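How Does a Robot Arm Know Where to Move?
By Shabnam Sial
18 January 2020

Reach out and pick up a pencil. You probably did not think about your shoulder, your elbow, or your wrist. You looked at the pencil, you wanted it, and your arm went there.

A robot arm has joints too, and a motor turns each one. But the motors do not know anything about pencils. All a motor can do is turn one way or the other, fast or slow. Something has to tell every motor how far to turn and when. That something is software, which is another word for computer programs.

Most robot arms need several programs working together. Each one has a different job.

Finding things

The first job is to work out what is on the table and where it is. Programmers call this perception. A camera takes a picture, and the picture goes to the computer as a very long list of numbers. Each number says how bright or what color one tiny dot is. The program looks through the numbers for edges and shapes. If it finds a shape it has learned before, it gives it a name, such as "cup," and works out where the cup is and which way it is turned.

Which way it is turned matters a lot. Think about picking up a ruler. If you pinch it across the narrow part, it is easy. If you try to pinch it from end to end, your fingers will not reach. A gripper with 2 fingers has the same trouble, so the program has to know how the ruler is lying before the arm goes near it.

Some things are hard for a perception program. Clear plastic is hard. So is anything shiny, because it looks different from every side. White things on a pale table can be hard too, if there is not much difference between the colors.

Planning a path

Once the computer knows where the cup is, it needs a plan. The part of the software that makes the plan is called the planner.

Imagine you are crossing a dark room and somebody has left toys on the floor. You have a map of where the toys are. You could walk straight to the door, but you would step on a building block. So you look at the map and choose a way around. The planner does this for the whole arm. It has to keep the hand from bumping into things, and it also has to watch the elbow, which may swing out to the side when the hand moves in.

One common kind of planner works by guessing. It picks a position for the arm and checks whether the arm would hit anything. If it would, the planner throws that guess away. If it is safe, the planner keeps it and tries to connect it to the other safe positions. After enough guesses there is a chain of safe positions from the start to the cup. The chain is often bumpy and full of odd turns, so another step smooths it out.

Sandamali Chowdhury writes planners at a company called Ullico. She let me watch one of hers run. For one short move it made almost 2,000 guesses and kept 152 of them. I saw the numbers come up on the screen before I had finished asking my question.

Following the path

The last job is control. The plan says where each joint should be at each moment, and the controller makes it happen. It sends a command to the motor, then reads a sensor that tells it how far the joint has really turned. If the joint is a little behind, the controller pushes harder. If it is a little ahead, the controller eases off. It does this over and over, many times a second.

You do something like it when you ride a bike. You lean a tiny bit one way, then a tiny bit back, and the bike goes straight.

Practicing inside a computer

A new program always has mistakes in it. Programmers call them bugs. A bug in a drawing program might make a line come out the wrong color, but a bug in a robot program might drive a heavy metal arm into a table.

To stay out of trouble, programmers try their work in a simulator first. A simulator is a program that makes a pretend world, a bit like a video game. It has a pretend arm, a pretend table, and rules for how things fall, slide, and bump. The simulator Sandamali uses is called Rorasero. When the pretend arm knocks something over, she clicks a button and the table goes back to how it was.

She also changes the table on purpose. She moves the objects, swaps them for others, or turns them around. If a program only works when the cup is in one exact spot, it has not learned much about cups.

A simulator does not get everything right. Real tables wobble a little and real fingers slip. A program that does well in the pretend world still has to be tested slowly on a real arm, with a person standing by the stop button. 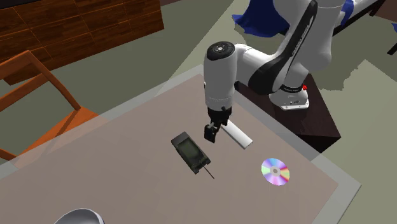
A planner has to think about the things it is not picking up as well as the thing it is. Suppose the job on this simulated table is to lift the long white bar. The gripper is beside one end of it, with its fingers pointing down and slightly open. The bar lies at a slant, so the gripper must turn to match before it closes. Next to the bar is a black gadget like a walkie-talkie, and the planner has to leave room for that, thin antenna and all. The compact disc is farther off and easier to avoid. Try it with your own hand: put a ruler on a table at a slant, lay 2 other things near it, and pick up the ruler without touching them. Then write down every move your arm made, in order, so that a friend could copy it.

More to read
What Is a Sensor?
Why Robots Find Stairs Difficult
How the Sorting Machines at Husbridge Read a Label
Bugs, and How Programmers Find Them
Mengal Makes a Map: Robots That Explore
Coming in February: Can a Robot Feel What It Holds?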